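Zesta Helpdesk
Portfolio reporting > Fund data > Resolved

Ticket subject: Index tracker showing a 2% lag that can't be right
Opened by: Minttu Huttunen
Assigned to: Lenni Seppälä
Priority: Normal
Status: Resolved

Minttu Huttunen, 09:14
Morning all! First of all, I love the new comparison page. I've been wanting to put our funds next to their benchmarks on one screen for ages, and the first time it loaded I sat there clicking through everything like a child with a new bike.

Now the problem. The Messina Global Tracker shows as trailing its index by 2% over the past year. It's a plain index fund with very low charges, and the manager's own factsheet has it almost level with the index. All the other trackers on our list look fine. The actively managed funds look fine too, as far as I can tell, though with those it's harder to know what "fine" would be.

What I've tried so far:
Logged out and back in. Same.
Changed the period from one year to three. The gap gets bigger.
Switched the currency from euros to dollars and back. Both lines move, the gap stays.
Exported to a spreadsheet. The export has the same wrong figures, so it isn't only the chart.

Lenni Seppälä, 09:52
Hi Minttu, thank you for such a thorough report, the currency test especially saves me a job! If the gap stays put when you switch, we can forget about exchange rates.

Could you tell me which share class you have on the list? Messina runs an income class and an accumulation class, and their names differ by one letter at the very end.

Minttu Huttunen, 10:20
It's the income one. We moved our clients into it in January, when they came out of the old Ernar active fund.

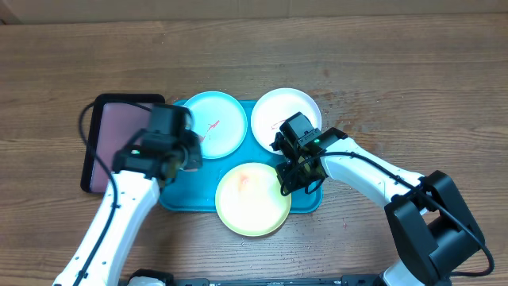

I should add that two of those clients are getting their half-yearly review soon, and the whole point of the move was that they'd pay less and get the market return. I'd rather not show them a chart that says the opposite!

Lenni Seppälä, 10:41
Understood, and that's a very good clue. An income class pays its dividends out, so the unit price drops a little each time. If our page draws the bare price of the fund against an index that has dividends put back in, the fund will look worse every single year, and the longer the period the worse it looks. Just what you're seeing.

I've pulled the raw data from Seltotis (they supply our prices) and I'm going through it now.

Lenni Seppälä, 11:35
Found something. The index line is total return, as it should be. The fund line is meant to be total return as well, and for the accumulation class it makes no difference. For the income class, the dividend table is empty. The prices arrive, the dividends don't.

I checked the other income-paying trackers on your list and their dividends are all there, so it's only Messina. Passing this to Leena, who looks after the import.

Leena Oksanen, 13:08
Hello both! What a lovely little puzzle. Messina changed the code for this share class when they merged two of their ranges. Seltotis sends prices under the new code and dividends still under the old one. Our import didn't recognise the old code, so it put those rows in the rejected pile. There were 700 rows sitting in there, 12 of them for this fund and the rest for other classes in the same merger.

I've added a link between the old and new codes and started a reload. 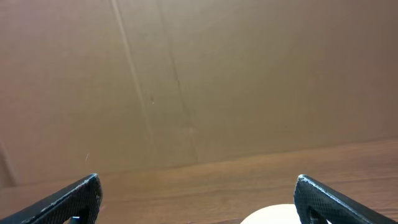 The reload works through the oldest rows first, so the three-year view will come right before the one-year view does. Please don't worry if the two disagree for a bit this afternoon.

Minttu Huttunen, 14:47
Three years looks brilliant already. The lines sit practically on top of one another. One year still has the gap, as you said it would.

Could I ask a side question while you're here? Will this change the charges column? Eino Hyvönen in our office uses it for his active against passive table, and he's just sent that out.

Leena Oksanen, 15:02
No, charges come in a separate file under the new code and were right all along. Eino's table is safe if he only used charges. If he used the return column for any Messina income class, he'll want to run it again once the reload has finished.

Lenni Seppälä, 16:11
Reload finished. Minttu, could you refresh the page and try the one-year view and the export?

Minttu Huttunen, 16:19
Both correct! The remaining gap is tiny and matches the yearly charge, which makes me very happy indeed. Eino did use returns for one fund, so he's redoing that line now. Thank you both so much, this was great fun to follow.

Lenni Seppälä, 16:30
Wonderful! I've asked Vilja Mäkelä to add a daily warning for rejected dividend rows, so we hear about the next merger before you do. Seltotis have been told about the old code too. Their reference is on the internal note.

Marked as resolved by Lenni Seppälä, 16:32
Category changed from Charts to Data import
Replies on this ticket: 11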